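Last updated: June 2024

Tudura mayor fired the ethics board, can he do that?

hajar_ouali
So I got home from work and my neighbor is standing in the driveway waving a printout at me. Mayor Soliman signed an order last week removing the whole ethics board. Every member, plus the alternates. I read it twice and I still can't find where it says why. There's one line about "restoring efficiency" and then his signature. Does anyone here know if a mayor can just do that? I thought the council had to vote.

pothole_pete
He can. Section 20 of the charter, the mayor appoints and the mayor removes. People voted for that charter. You may not like the guy but he's using a power he has.

Ilham Morsy
Pete, read the rest of the section. He appoints with the consent of the council, and removal is "for cause after a hearing." I sat through those charter meetings (my knees still remember the folding chairs) and we argued about those words for most of an evening. There was no hearing. I'd have gone!

pothole_pete
"For cause" isn't defined anywhere though. He says the cause is that they weren't getting anything done. I can see it. They took over a year on that parking complaint.

hajar_ouali
OK but what were they working on when he fired them? My neighbor says it was the Vuvumlow contract.

dunmore_st
It was the Vuvumlow contract. It's in the board's last set of minutes, item four. They'd asked the mayor's office for 276 pages of emails and the office asked for an extension, then another one. Then the board was gone. I'm not saying one thing led to the other, but I'd sure like to see the emails.

tina_on_the_hill
Can somebody explain Vuvumlow to me like I'm new, because I am new? We moved here in September.

dunmore_st
Street lighting company. They got the contract to replace the lights on the east side and theirs was the only bid. The complaint was that the bid window was too short for anyone else to get in. Soliman's former campaign manager does some work for them, how much depends who you ask.

pothole_pete
The lights are good, by the way. I can see my own mailbox now. And a former campaign manager is allowed to have a job.

Ilham Morsy
The lights are fine, I like them too. I'd like to know how we paid for them. Those are two separate things and I wish we could talk about one without getting told about the other.

gracie794
I wrote to my council member and got a form letter back thanking me for my interest in tree trimming.

hajar_ouali
Gracie I laughed way too loud at that. Which district?

gracie794
Three. I wrote again. I'll post it if I get anything about an actual ethics board.

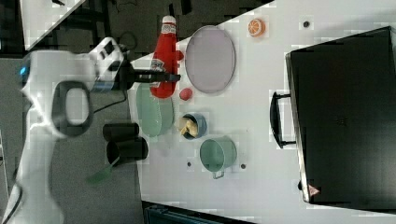
tina_on_the_hill
Thanks for the background, that helps a lot. So if the board is gone, who has the complaint now? Does it just sit there?

Ilham Morsy
As I read it, the city clerk has to hold any open file for 60 days, and after that it can be closed if there's no board to take it up. That's why I'm antsy about the timing. The council could name temporary members tomorrow if they wanted. They need five votes and I count on three, maybe four on a good night.

pothole_pete
Or they let the mayor name new people and the new people look at it. You're all assuming he'll pick his buddies.

dunmore_st
Yes Pete, I am assuming that.

pothole_pete
Fair enough. If he does, I'll come back in here and say so. But I'm not signing a petition over something he hasn't done yet.

hajar_ouali
What petition? Is there one?

Ilham Morsy
There is, the folks at the Indent newsletter are putting it together. It only asks for a hearing and for the emails to be kept. It had over 20 names when I signed. Paper copies are at the library desk, bring your own pen, theirs is dead.

hajar_ouali
Going after work tomorrow. Tina, want a ride?

tina_on_the_hill
Yes please! I'm done at five.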